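Margarida Bragança has slept badly for most of her adult life, and for the last nine years she has made her living from it. She runs Casia, a small guesthouse outside the town of Eltum, where people come for a week at a time to try to fix their sleep. She trained as a respiratory nurse and worked nights for 14 years before she opened the place.

We talked in the kitchen on a rainy morning, after the guests had finished breakfast. She had been up since five.

"People think I must sleep like a baby," she said. "I sleep six hours on a good night. I stopped being upset about it, and that helped more than anything I ever bought."

## From the night shift

Bragança grew up in a family of bakers, so odd hours never seemed strange to her. Her father went to bed at seven and got up at two. When she started on the hospital ward she asked for nights, partly for the pay and partly because the ward was quieter.

"The first three years were fine. Then I had my son, and I could not get back to it. I would come home, put the blinds down, lie there and listen to the trash truck. I did that for years."

What she noticed at work was how little rest the patients got. Lights went on for checks, carts rolled by, and somebody's television was always running. She began keeping a notebook of every noise on the ward between midnight and six. In one September week she wrote down 823 of them.

"I took it to my manager, and she was nice about it. We got rubber wheels on one of the carts. That was the result."

She left the hospital two years later. The house had belonged to an uncle and had a bad roof and a good well. The loan took her 11 months to get. Her business partner, Nataša Živković, came in after the second season and handles the bookings and the building. Živković was in Carvalho collecting tiles on the day of my visit, but we spoke later by phone.

"Margarida wanted to take the clocks out of the bedrooms," Živković said. "I said fine, but then people will look at their phones. We argued about that for a whole winter."

## What a week looks like

Guests arrive in the afternoon and fill out a form with 3 questions: when they go to bed, when they get up, and what they do in between. Bragança reads the answers that evening. She does not give medical advice, and anyone who snores heavily or stops breathing at night is sent to a doctor before she will take a booking.

Wake-up is at 6:30 for everyone, including those who were awake until four. There is a walk before breakfast, along the river if the path is dry. Coffee is served until noon. Naps are allowed once, for 20 minutes, and she knocks on the door herself when the time is up.

"They hate me on the second day," she said. "On the fourth day they are tired at ten at night, and they come and tell me like it is news."

Evenings have very few rules. Supper is early. There are books and cards, and a radio in the front room that gets two stations. Many guests take something warm to drink up to bed, and she has no objection as long as there is no caffeine in it. On phones, she and Živković settled on asking guests to keep them face down or out of reach after nine.

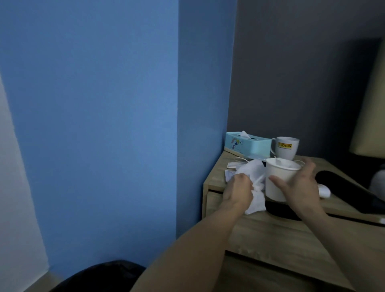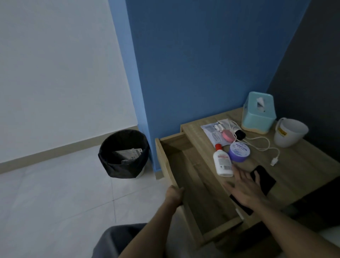 ## The trouble with bedrooms

Bragança has firm opinions about bedrooms, and most of them concern what should be taken out. She thinks people work in bed too much, eat in it too much, and keep bills within sight of the pillow.

"If you can see the electric bill from your pillow, you will think about the electric bill."

She is less interested in mattresses than I expected. Guests ask her about them every week, and she tells them to wait until they have kept the same wake-up time for a month. Curtains matter more to her – the house spent 800 dollars on lined ones in its first year, when there was hardly money for paint.

She feels the same about sleep trackers. A company called Evlow once offered her a set of wristbands to lend out. She tried one and sent them all back.

"It gave me a score out of 100. I woke up feeling all right, and it told me 61. Then I felt bad until lunch."

Živković wears hers and likes it. "We don't discuss it," she said.

## After they leave

Guests get a phone call from Bragança a month after they go home. She asks what time they got up that morning and writes it down. Some have kept the habit, some have let it go after a holiday or a sick child, and a few never pick up.

She has been asked to open a second house near the coast and has said no twice. The roof here needs work again, and she would like to close for a few weeks in the winter to get it done. Živković wants to put in a second bathroom upstairs at the same time. They have not agreed on the tiles.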